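About Us

Gunasmont is a language school for adults. We teach evening and weekend classes in English, Italian, Greek and Portuguese from two floors of the old Truretti building, a short walk from the bus station. We also teach online, and we run courses on site for employers in the area.

How we started

The school began as a conversation group that met in the back of a café called Alexiou. It was free, it had no teacher, and people came and went as they liked. After a while the regulars wanted lessons with a plan behind them, so a few of them rented a room, hired a teacher and printed a timetable. The first courses were Greek and English. Italian came the following year and Portuguese some time after that.

We moved to our present address when the rented room got too small. The ground floor has the front desk, the reading room and one large classroom. The other classrooms are upstairs, and there is an elevator at the rear entrance. The front steps are steep, so most people with strollers or heavy bags come in from the parking lot side.

What we teach

Each language is offered at beginner, lower intermediate, intermediate and advanced level. A term course has 19 lessons. Classes are capped at eight students, and we don't raise the cap when a class is popular. We open a second group if we have a teacher for it, and if we don't, we keep a waiting list.

New students take a short placement interview before they enroll. It is done by phone or at the front desk, and complete beginners can skip it. If the level turns out to be wrong, you can change groups during the first two weeks at no charge, as long as there is a seat in the other group.

We use printed coursebooks in all our general courses. The book is not included in the fee. You can buy it from us or anywhere else, and used copies are fine if the edition is right. The edition number is listed on the course page. Workbooks are optional in Greek and Italian and required in English.
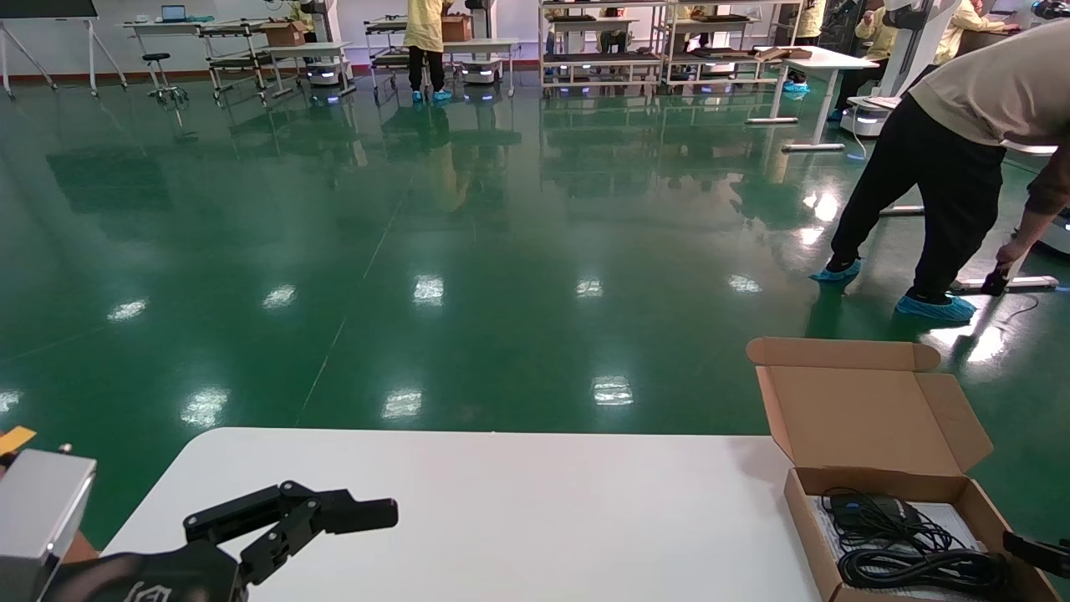

Exam preparation is taught separately from the general courses. These groups meet twice a week and there is more homework. We are not a test center, so students register for the exam themselves. The front desk can tell you which centers are nearest and when their deadlines fall. The spring exam groups finish in May.

Our teachers

All our teachers have a teaching qualification and have taught adults before joining us. Some are native speakers of the language they teach and some learned it later in life. We pay for planning time as well as classroom time, and teachers sit in on one another's lessons every term.

If your teacher is sick, we try to find a substitute the same day. When that isn't possible the lesson is added to the end of the term. Lessons lost to snow are handled the same way.

The reading room

The reading room is open to current students whenever the front desk is open. It has novels, graded readers, dictionaries, and a shelf of cookbooks that gets more use than we expected. Books can be borrowed for three weeks. Grammar reference books stay in the room. We take donations in the languages we teach but can't accept encyclopedias or magazines.

Courses for employers

We have taught staff at hotels, clinics, warehouses and one shipping office. Lessons are held at the workplace, usually before a shift or over lunch, and the vocabulary is chosen with the supervisor beforehand. Our longest arrangement is with Gisuvholm, a furniture importer, where we teach English on two mornings a week and Italian on one.

Fees

A term course costs $500. The short summer course costs $195. Fees can be paid in full or in three installments, with no added charge for installments. If you withdraw before the second lesson we refund the fee in full. After that we can give credit toward a later term but not a cash refund. Returning students can hold their seat for the next term by telling the front desk before the last lesson.

Visiting us

You are welcome to sit in on one lesson before you sign up. Call or write first so that we can let the teacher know. The front desk is open Monday through Thursday from noon until the last class ends, and on Saturday mornings. Street parking is free after six. The lot behind the building is shared with the dentist next door, so please leave the marked spaces open.

Page last updated Feb 14, 2026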